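Leonilde Calado does not want to talk about the drums

The first thing Leonilde Calado does when I get the recorder going is ask me to turn it off so she can finish a sandwich. The second is to tell me that her new record has too many drums on it.

"I counted them and then I stopped counting," she says. "There's a song with four snares. Who needs four snares? I was in a mood."

The record is called Arnano, after the street in Morkby where she rents two rooms above a tile shop, and it comes out in August. If you know Calado at all, you know her from Zodville, the duo she ran with Joscha Kramer until they got tired of each other's snacks. Zodville made slow, syrupy R&B with the vocals buried so deep that one reviewer asked whether the singer had been paid. Arnano has her right up at the front, close enough to hear her swallow.

"That was Joscha's idea, the burying," she says. "Well, no. It was mine, and I've been blaming him for years. I didn't like my voice. I thought if you put enough reverb on a person she might leave."

What changed? She gives me a look I would come to know well over the next hour.

"I got older. Also the reverb broke."

It was a rack unit, it had been dying for a long time, and its last act was to swallow a whole day of backing vocals. She sang them again that night with nothing on them, meaning to fix it all later. She never fixed it. Those takes are the ones on "Benítez," the second song on the album and the one that got passed around this spring. The last time I looked, the first demo of it had 1,049 plays, and she could tell me which 217 of them were her mother.

"She plays it while she irons," Calado says. "She doesn't know she can loop it. She walks over and presses the button every time. I'm not going to tell her."

"Benítez" is a breakup song addressed to a landlord. It has a bass line that sits a little behind the beat and stays there, sulking, and a chorus in which the word "deposit" is held for longer than I would have thought possible. I ask if it's autobiographical and she says she got the deposit back, so partly.

Kramer is on the record too, as it happens. He plays keys on two songs and is thanked in the credits "for the loan of the organ and for leaving." I called him to see how he took that.

"It's the nicest thing she's written about me," he said. "You should hear what's on the hard drive."

He and Calado met playing weddings, and both still speak of it as some people speak of the navy. The band had matching vests. They learned every slow jam of the previous thirty years, and they learned to end any of them inside eight bars when the cake came out. Kramer thinks you can hear it on Arnano, where hardly anything gets past the three-minute mark. "She hears a cake coming," he said.

Calado, told this, puts down the rest of the sandwich.

"That's good. I'm annoyed that's good."

She is less amused on the subject of genre. Zodville got filed under a new label every season, most of them with "alt" or "future" stuck on the front, and she has had enough. "I sing about wanting people and not getting them, and there's a bass. My aunt could tell you what that is. My aunt would say it's R&B, and why is it so sad, and did I eat."

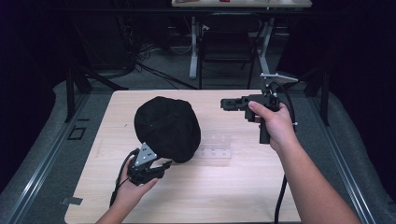
Tabletop with a black cap and a clear block.

The live version is still being worked out. There will be a drummer, one, with one snare. There will be two backing singers, both from the choir Calado belongs to and both, she says, better than her. Kramer has been asked to play the first few shows and has said he'll think about it, which she takes to mean he has already bought the train ticket. (He has. He asked me to let her sweat.)

I ask what she's listening to and she says mostly the tile shop. They cut in the mornings, and there's a saw down there that lands on a B flat. She wrote the closing song, "Grout," around it, since she couldn't get it to stop, and then the shop got a new saw and she had to track the whole thing against the memory of the old one.

"The new one's a little sharp," she says. "I went down to complain. They thought I meant the blade."

"Grout" is my favorite thing on the album, a long low hum of a song with barely any words and, for once, no drums. I tell her so. She wants to know if I'm saying that because of what she said earlier about the snares. I say no. She asks me to play it on my phone so she can watch my face while it's on, and I do, and she does, all the way through, and then she asks if I'm going to eat my pickle.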